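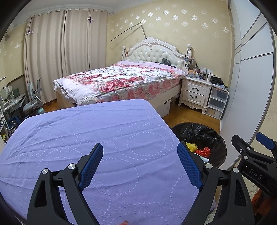
Lavender-purple cloth with the dotted loop pattern, in a bedroom with a carved white headboard.

Druvier Dotted Loop Table Cloth in Lavender
Storko Home, Skodunthorpe

Page last updated 24 Jul 2019

We have sold cloths for kitchen tables for as long as we have had a shop, but it was customers asking for something to go in the bedroom that brought us round to the Druvier range, and I must say we are very glad they kept asking! A bedroom table has a hard life. It gets the morning tea, the hairbrush, the library book, the folded washing that never quite makes it into the drawer, and by the end of the year the top of it looks ten years older than the rest of the furniture. A good cloth saves all that, and it brings in a bit of colour while it's about it.

The lavender is the shade we sell most of. It is a proper purple with plenty of softness in it, and it sits very happily beside white or cream furniture. If you have one of those lovely old-fashioned beds with a carved, scrolled headboard and a buttoned panel in the middle, you will find the two get along beautifully. It is a bit stronger than people expect from the word lavender, so do send for a swatch if your walls are pink or peach and you are at all unsure.

The pattern

Small pale square dots, set out in lines that curve and loop across the cloth. Some of the loops are large ovals with a smaller oval tucked inside, and others are smaller and sit on their own. There's no right way up, so you can turn the cloth when one side has had more sun than the other (we do this with the one in our own spare room every August, when the light comes straight in). From the doorway the dots run together into lines, and it's only when you sit down beside it that you see they are little squares.

Sizes

Small, for bedside and lamp tables
Medium, for dressing tables and small desks
Large, for a full-sized table or a long chest of drawers

Please measure the top of your table and then decide how much you would like hanging down at the sides. A hand's width is plenty in a bedroom, where a long drop tends to get caught on slippers and bed covers. If your table falls between two sizes, go up. You can always fold the extra under at the back, against the wall, and it will never be noticed.

Creases

Every cloth is sent out folded, so expect long creases running across it when you first lay it out. They do drop in time, but if you are impatient like me you can help them along with a cool iron on the wrong side, with a tea towel in between. Please don't use steam, and please don't press straight on to the dots. One customer told us she rolls hers round an old wrapping paper tube between uses and has not had a crease since, and we have started storing our display cloths the same way.

Washing

Wash at 40 with like colours and a mild liquid. Leave out the softener, as it dulls the pattern. Hang it over a line by its full width so that it keeps its shape, and bring it in while it still has a touch of damp in it. Tea and coffee will come out with warm water if you catch them early. Make-up is harder work — a little washing-up liquid rubbed in with a fingertip, left for a few minutes and rinsed, is the best we have found.

Goes well with

The Greco bedside runner in cream is a good partner if you have a second small table and would rather not have purple on both. We also keep plain cushion covers in a matching lavender, which look very nice against a pale headboard, though they come and go quickly, so ring the shop before making a special journey.

Ordering and delivery

The Druvier cloths arrive with us in batches of 200 across all the colours, and lavender is usually the first to run low. We have sent out more than 1,000 of them now, most by ordinary post in a flat parcel that fits through a wide letterbox. Orders leave us within 6 working days. If you would like to collect from Skodunthorpe, choose "shop collection" at the checkout and we will put it behind the counter with your name on it.

Returns are fine as long as the cloth has not been washed or ironed. Do lay it out on the table and live with it for an evening under the lamp before you decide, as purple changes a good deal once the curtains are drawn. Pop it back in its sleeve with the order slip and we will exchange it for another colour or size, whichever you like.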